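Velmont small tool tray

A white plastic tray for the bench, made for screwdrivers and other hand tools. It keeps the set together while you work and wipes clean with a damp cloth.

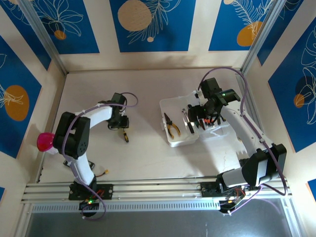 Supplied as a tray only. Tools are sold separately, and the Clurnano precision screwdrivers are a good match for it. Order code 375. 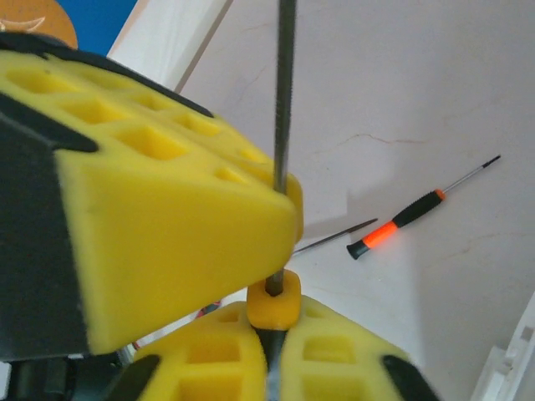
Weight 158 g. Guarantee: 2 years. Usual delivery is 2 working days from our Poduval store. For larger orders or spare trays, please contact Nandini Kotian in sales.

Page updated 25/01/2019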